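Losmont DW-51 Built-In Dishwasher
Undercounter model for standard base cabinet runs

Product code: DW-51
Sold by: Danel Kitchen Supply
Availability: in stock, ships from the November delivery

Overview

The DW-51 is a front-loading dishwasher for installation between base cabinets, below a continuous countertop. The door is hinged at the bottom and opens to horizontal. Both racks slide out independently, so the upper rack can be loaded with the lower one left in.

Loading

The upper rack is intended for cups, small containers and utensils. Long-handled tools such as spatulas, tongs and ladles should not extend below the rack where the lower spray arm can strike them. Turn the lower arm by hand before starting a cycle. Small metal tins go in open side down and should not touch silver-plated items.

Plates, pots and mixing bowls go in the lower rack. Wooden boards and wood-handled knives are not suitable for any cycle.

Specifications

Programs: 8
Delay start: up to 10 hours
Upper rack: wire, pull-out
Inner door: stainless steel
Cabinet hardware: not included

Installation notes

The unit must be level before it is fixed to the underside of the countertop. With solid wood tops, use the side brackets (part 500) and fit the vapor strip along the front edge — steam released when the door is opened early will mark an unsealed edge. Check that bar handles and knobs on adjoining cabinets clear the door through its full travel.

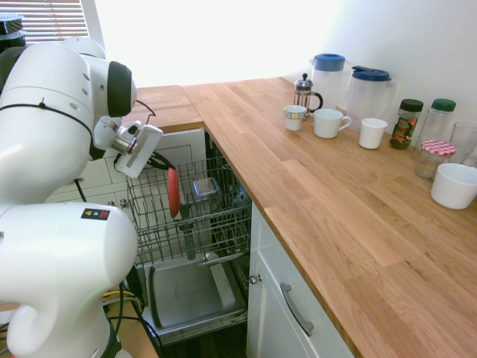
Page last changed: 2023-10-19

Upper rack extended, door fully down, under an oak countertop. Leave the floor area in front of the unit clear to the full depth of the open door.

Spare parts

Racks, rack rollers and door springs are stocked separately. Replacement rollers by Van Wyk fit all DW-51 units. The older Clirance rollers have a narrower axle and do not fit. Quote the product code and the serial number from the door edge when ordering.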